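Chapter 6
Referrals and the Small Firm

Most small firms don't advertise much. They get passed along. One owner tells another, a phone rings in October, a job gets booked. This chapter covers how that works and how to track it.

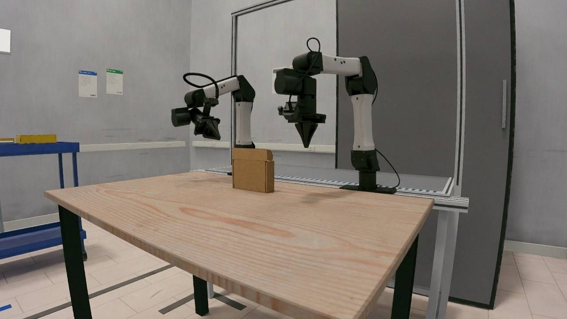

What is a referral?
A referral is a named person who expects your call. A lead is only a name.

Keep the two apart in your records. Gert Joubert ran a two-person print shop, Judell, and mixed them for years. Sent out 2,000 flyers, got calls, wrote everything down as "referral." Useless later on.
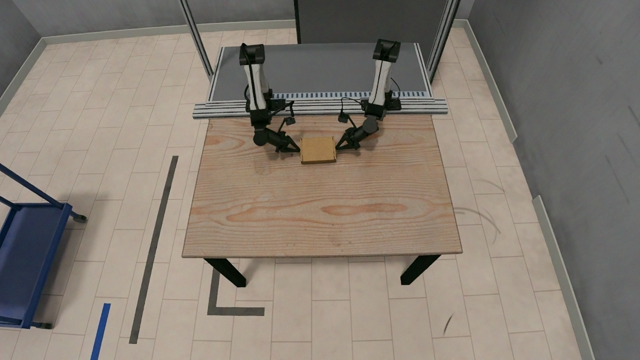
Who should get the thank-you first?
The person who made the introduction, the same day, before any work is quoted.

Short note. Handwritten if you can. Styliani Tsoukalas paid 375 dollars for gift baskets one year and got less back then she did from plain cards.

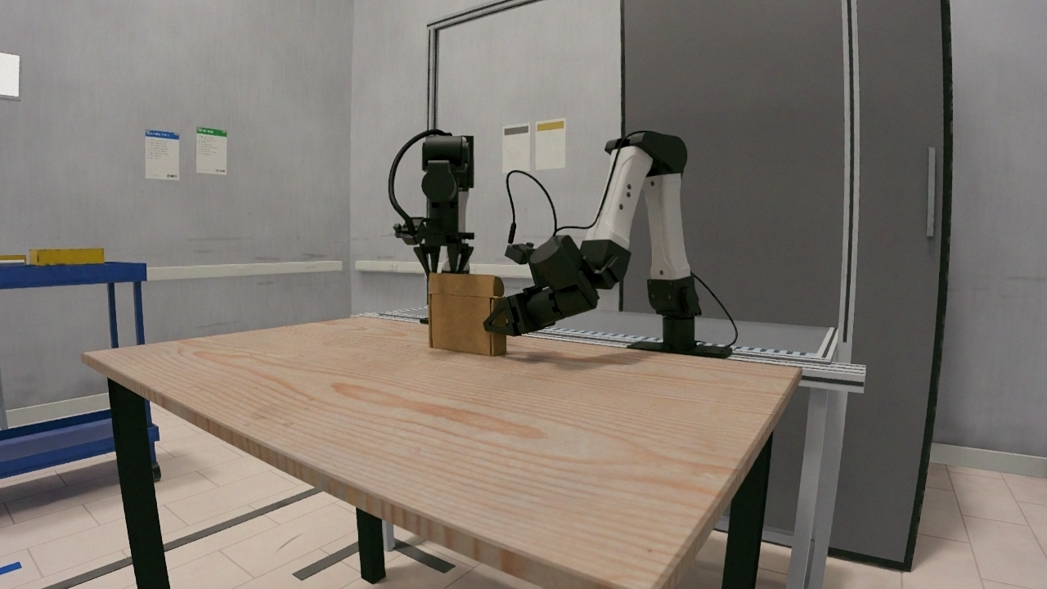 How long should a member's introduction run at a breakfast meeting?
One minute, with one specific request at the end.

Specific means a job title, a kind of business, a town. "Anyone who needs help" gets you nothing. Rodrigo Pacheco asked for dentists opening a second office. Had two names by 8 a.m.

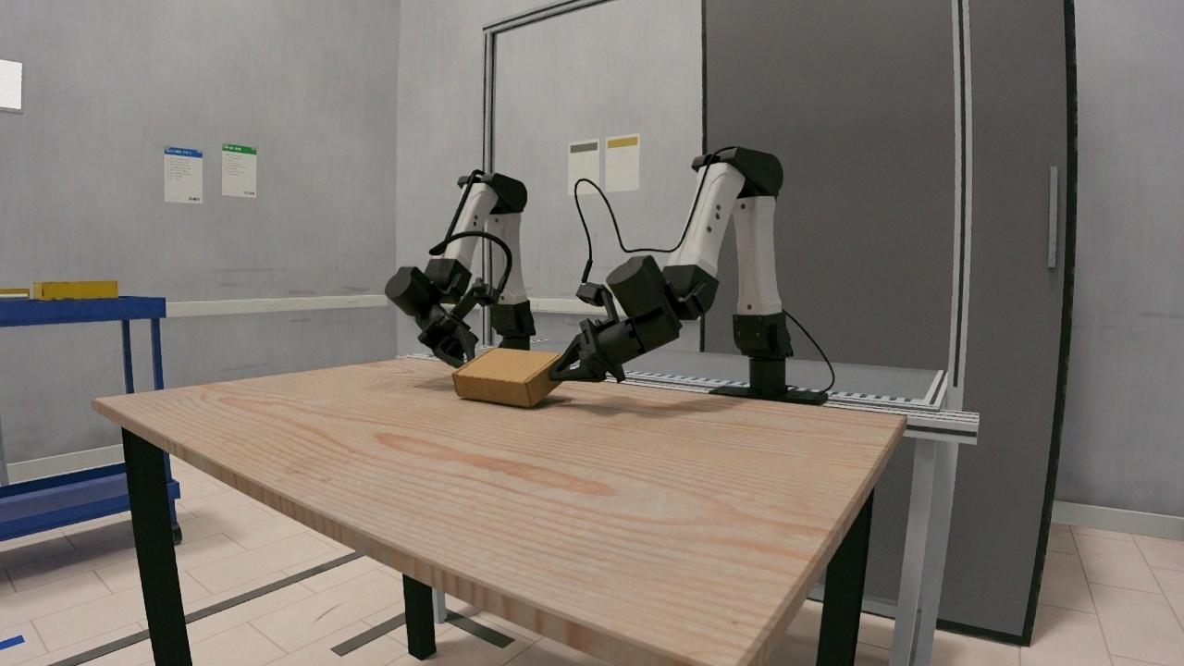 Same rule in writing. Ask for one thing per email, put it in the first line, and follow up once. See the Valtora worksheet at the end of teh chapter before starting section 6.1.

Last updated: October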